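Young Readers > Machines and Inventions > How Does a Robot Learn to Make a Bed?

How Does a Robot Learn to Make a Bed?

Think about the last time you made your bed. (If it was a while ago, that's all right, think back as far as you need to.) You probably grabbed the covers with both hands, gave them a tug, walked around to the other side and tugged again, and then patted out the biggest lumps. Did you have to stop and plan any of it? Probably you were thinking about breakfast the whole time!

Now imagine writing down directions so good that somebody who had never touched a blanket could follow them. Where exactly do you put your fingers? How hard do you pull? What if the corner is folded under, or the blanket has slid halfway to the floor, or there are two blankets tangled together like spaghetti? You would need a new page of directions for every kind of mess, and a blanket can be messy in more ways than anyone could ever write down.

That was the puzzle facing a project called Dravudance, in the town of Desham, where people are teaching a robot to straighten a bed. They decided to teach it the way you learned a lot of things yourself when you were small, which is by being shown, over and over and over.

What is an example?

When you learned what a dog was, you didn't read a rule. Somebody pointed at a big brown dog and said "dog," and then at a tiny curly one and said "dog," and after a while you could spot a dog you had never met before. Each of those dogs was an example.

A robot can learn from examples too. For a robot like this one, an example is a recording of one job from beginning to end. It has two halves that belong together. The first half is what the robot's cameras see. The second half is what the robot's arms and fingers do at that same moment: how far each joint bends, and which way the hand is moving. Put the two halves side by side and you have something like a very long list that says "when things look like this, move like that," many times for every second that goes by.

But wait, you may be saying, if the robot doesn't know how to do the job yet, who is moving its arms? Good question! A person is. One way to do it is for the person to wear special gloves or hold a pair of controllers. When the person reaches out, the robot reaches out, and when the person closes a hand, the robot's fingers close. It feels a bit like being a puppeteer, and just like puppets, it takes some practice before you stop bumping into things.

More than one pair of eyes

You have two eyes and they are both in your head, so if your hand goes under a blanket, you can't see it anymore. You don't mind, because your fingertips tell you plenty. A robot needs more help. It can have small cameras at its wrists, so that wherever the hand goes, a camera goes along with it. A view from higher up shows the bigger picture, such as where the bed is and where each hand is. All of these recordings are gathered at the same time and matched up later, a little like playing several movies at once and making sure they all start on the same second.

The first two pictures come from a camera down by the robot's hand, and the third looks down from higher up.
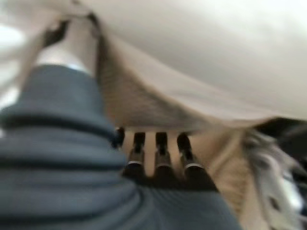
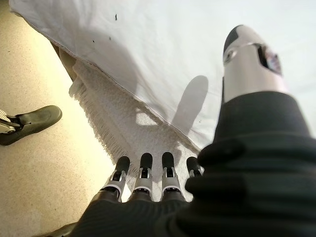
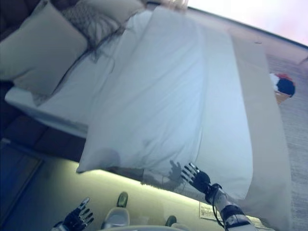

Why so many?

One example is never enough. Suppose you showed the robot a single recording of somebody pulling up a smooth white blanket on a sunny morning. The robot might get the idea that its hand must always go to that exact spot, even on a day when the blanket is somewhere else entirely! It would be copying without understanding, like a friend who memorizes the answers to last week's spelling test and writes them all down again this week.

So the people at Dravudance mix things up on purpose. They start with the covers too far left, then too far right. They bunch them up at the foot. They change the lamps, swap one cloth for another, and let different people have a turn at steering, since everybody pulls a blanket in a slightly different way. By the end of September they had collected 419 recordings, each one roughly 57 seconds long.

Then comes the tidying, and I have to tell you it is the slow part. Every recording gets watched. Was the camera working the whole time? Did the person forget what they were doing in the middle? Some recordings are set aside for another day. Out of the 419, the team kept 355 for the first round of lessons.

A clumsy try isn't always thrown out, by the way. If the hand slips off the edge of a cloth and then goes back and gets it, that can be a very useful example, because it shows the robot what to do after a slip. Robots slip a lot.

Try it yourself

You need a partner, a small towel, and a table.

1. Drop the towel on the table in a heap.
2. Ask your partner to close their eyes and hold out both hands.
3. Use only words to help them spread the towel flat. You may not touch their hands.
4. Now do it again, but this time gently guide your partner's hands with your own.
5. Drop the towel a different way and let your partner try alone, eyes still closed.

Talk about which way was easier, and what your partner remembered from being guided when the heap had changed its shape.

Words to know

Example: one recorded try at a job, which a robot can learn from.
Joint: a place where an arm or finger bends.
Data: information that has been collected and saved, such as pictures and measurements.

Filed under: Robots, How Things Learn, Try It at Home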